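Trucos de encimera: ordenar la cocina cuando también cocina el software

Llevo dos años programando brazos en una cocina normal, con su tostadora y sus paquetes de té, y tengo un cuaderno de consejos pequeños. Los pongo aquí limpios. El español no es mi primera lengua, así que perdonen alguna frase torcida. Los consejos están probados con nuestro planificador, que se llama Irkeo, pero creo que sirven también con otros.

1. Primero la encimera, después el código

Antes de abrir el editor hago una foto de la encimera y la guardo junto con la configuración de ese día. Cuando el planificador rechaza una trayectoria, miro primero la foto. Muchas veces el obstáculo está allí y el mapa no lo sabe.

El mármol claro con vetas grises es bonito, pero la segmentación puede tomar una veta por el borde de un objeto. Una bandeja de madera ayuda mucho: da un contorno cerrado y un color distinto. Yo defino la bandeja como zona de trabajo y todo lo de fuera como zona prohibida.
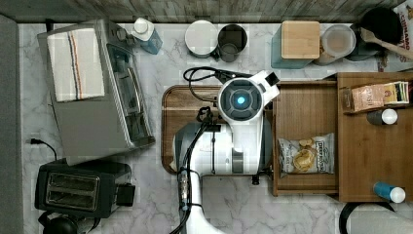

La bandeja de madera bajo el brazo, con las patatas fritas en su caja a la derecha.

2. Los cables también ocupan sitio

El modelo del brazo que viene de fábrica no tiene cables. En la cocina sí los hay, y hacen curvas. Yo añado a cada eslabón una cápsula con un margen de 50 milímetros en el lado por donde pasa el cable. El planificador tarda un poco más, y lo acepto.

El cable de la tostadora no lo modelo. Lo pongo siempre contra la pared – o desenchufo y lo guardo.

3. Paquetes blandos, sobres y bolsas

Una lata es fácil para la percepción. Un sobre de té no lo es, sobre todo cuando hay muchos juntos en abanico. El detector ve un solo objeto de muchos colores y propone agarrarlo por el centro, donde no hay nada que agarrar.

Lo que hago:
Pongo los sobres de pie dentro de una caja pequeña, con un poco de aire entre ellos.
Si la caja tiene asa, registro el asa como punto de agarre y muevo la caja entera.
A las bolsas transparentes les pego una etiqueta de papel mate. La cámara de profundidad ve mal el plástico.
Los utensilios largos los declaro con su longitud completa, también la parte que sale del borde de la bandeja.
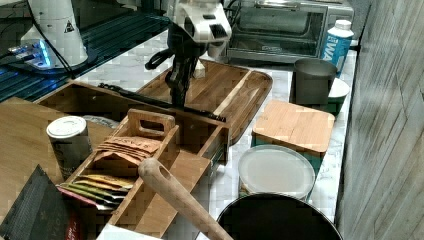
Organizador de bambú con los sobres en la caja de asa; detrás, la bandeja y la pinza encima.

Ineke De Smet, que mantiene la parte de percepción, prefiere otro método: guarda una nube de puntos de la cocina vacía y resta. Funciona bien hasta que alguien mueve la tostadora dos dedos. Desde marzo combinamos los dos, y la resta se usa solamente para los aparatos pesados.

4. Nombres que se entienden a las seis de la tarde

En el árbol de comportamiento pongo nombres largos y aburridos: acercar_a_tirador, tirar_cajon, soltar_tirador. Antes usaba abreviaturas y después de comer ya no las entendía. Los parámetros de cada acción van en un archivo aparte, con la unidad en el nombre (fuerza_max_newton, altura_mm).

Para los cajones tengo tres reglas. La velocidad al tirar es la mitad de la velocidad al acercarse. El límite de fuerza en nuestra cocina es 22 newtons. Y si el cajón no se mueve, el brazo suelta y retrocede en línea recta, nunca en curva, para no arrastrar lo que está encima del mueble.
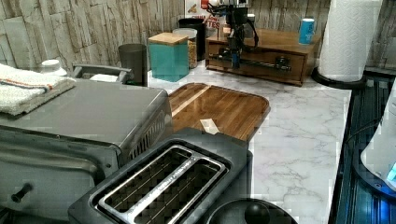
¿Cada cuánto hay que recalibrar la cámara respecto al brazo?
Cada vez que se toca el soporte, y además cada 200 ciclos aunque nadie haya tocado nada. Guardo el resultado con un número de versión y comparo con el anterior; si la diferencia es grande, reviso los tornillos antes de aceptar la calibración nueva.

5. Ensayar en seco

Cada secuencia nueva la ejecuto primero en simulación, después en el brazo real a velocidad baja y con la pinza abierta. En este segundo ensayo no se agarra nada. Miro dos cosas: la altura sobre la tabla y la distancia al tirador cuando la muñeca gira. Una barra larga en la pinza cambia mucho el volumen del conjunto, y hay que decirlo al planificador antes del giro.

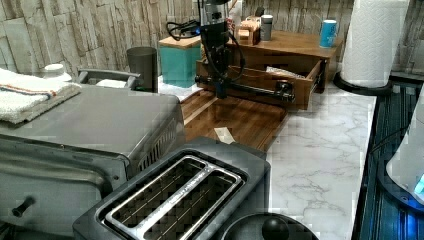
Después del ensayo apunto el tiempo de planificación. En nuestra última versión, el ciclo completo de abrir y cerrar cajón dura 53 segundos. Es lento – una persona lo hace sin pensar – pero prefiero un ciclo lento y repetible. Si quieren ganar tiempo, empiecen por los movimientos libres, lejos de los objetos, y dejen el contacto como está.

6. Al final del día

Guardo los registros con el mismo nombre que la foto de la mañana. Borro los objetos temporales del mapa, porque un bote que ya no existe puede bloquear una trayectoria al día siguiente. Paso un paño seco por las lentes de las cámaras; el vapor con grasa se nota antes en la profundidad que en el color.

La configuración de los márgenes la paso también a la copia de seguridad, con una línea que dice qué cambié y quién lo probó.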